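Home Explore Threads Sign in

We use cookies to keep you signed in and to see which threads get read. Accept / Manage

I own a very small piece of a payments company called Markero. Or I did until August, when it was sold to Utley and I learned which piece I had. A thread for anyone else who once clicked "invest" on a phone while waiting for pasta.

Markero made an app that let small shops take bank transfers at the counter without card fees. You scanned a code, the money moved, the shop kept more of it. I used it at my bakery and liked it. I still think it was a good app.

Then they opened a funding round to customers. Minimum $100. I put in $500 because the little slider made $100 look stingy. That is the full extent of my due diligence and I'd like it on the record.

The pitch page had a video, a bar chart going up, and a countdown clock. The part on share classes was in a PDF behind a gray link. The PDF ran to 40 pages. I read the page with the chart on it.

I've read all 40 now. It's a better document than I expected. It says on page 11, in normal-sized type, that in a sale the preferred shares get their money back before the common shares get anything. We were common shares. It was right there the whole time, in a complete sentence.
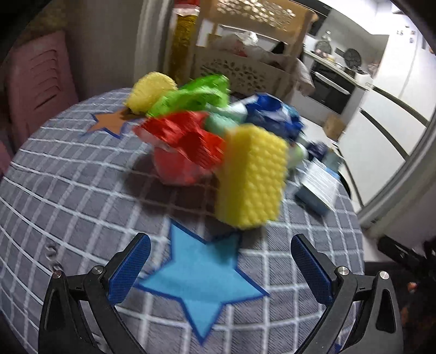

One reply already says this is how every startup round works and that anyone who doesn't know what a liquidation preference is should stick to a savings account.

Sure. I'd only point out that the round was sold to us inside a checkout app, under the words "own what you use." There was no quiz at the end. There was confetti.

So, how the sale worked, as far as I can follow it. Utley paid less for Markero than the big investors had valued it at. The big investors had preferred shares, so they went first. Then the lenders' lawyers and the bankers – except those went before first, which I didn't know was a place in line.

What was left went to common holders, meaning staff, founders and us. The staff I don't mind sharing with at all. They built the thing.

We don't hold our shares directly, by the way. They sit with a nominee called Bouchard, which holds everybody's bits in one lump and votes on our behalf. I got an email from Bouchard telling me how I had voted. I was in favor, apparently.

My $500 came back as $40. The email subject line was "Great news about your Markero investment."

It took me two readings to find the number. It was below a paragraph on the shared vision of the two companies and above a button inviting me to roll my proceeds into something called Rusum.
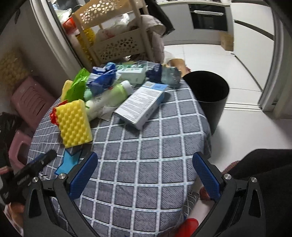

Rusum is Utley's own customer round, and you can skip the cash and move your payout straight across. The page says there's no charge for this. The PDF (I read PDFs now) says there's a handling fee, a nominee fee and a share of any gains. Each one is small. Taken together they behave like that big yellow sponge on the gridded tablecloth, the one at the front with the egg-crate bumps: put it next to $40 and come back later to see what's still on the table.

I asked support whether Rusum shares were preferred or common. The chat window said that was a great question and offered me three articles on budgeting.

Asked again. Got a person this time, who was polite and quick and said "ordinary shares with aligned economics." I asked if that meant common. A pause, then yes.

Things I'd look for next time, and I say next time knowing exactly what I sound like:

What class of share is it, and who gets paid ahead of you. If the answer needs a new word like "aligned," it's common.

How much has already been raised above you. This was in the Markero PDF as a table. Add up the preferred column. The company has to sell for more than that before your slider means anything.

Who holds the shares and what they charge if you leave. Bouchard took its cut from the $40 before I saw it, so the $40 is after fees. I suppose that's the one bit of good news in the great news.

Someone asked about taxes. I have a loss, and you may be able to use one too, but please ask a person who does this for a living. I'm the one who thought the countdown clock was there to help me.

Another asked whether the app still works. It does. It's got Utley's colors on it now and there's a monthly charge for the bakery, who asked me, as a shareholder, if I could do anything about that. I bought two rolls and left.

To be fair to Markero, they never promised anything. I went back through the old emails looking for a promise so I could be properly angry, and what I found was a lot of "could" and "journey." It's careful writing.

I took the cash instead of Rusum. It arrives in my account in five to seven working days, from a company whose whole product was that money should move instantly.

Replies are open if you were in the same round. I'd like to know if anyone got the preferred column to add up the same way twice.

212 likes 38 reposts 57 replies Share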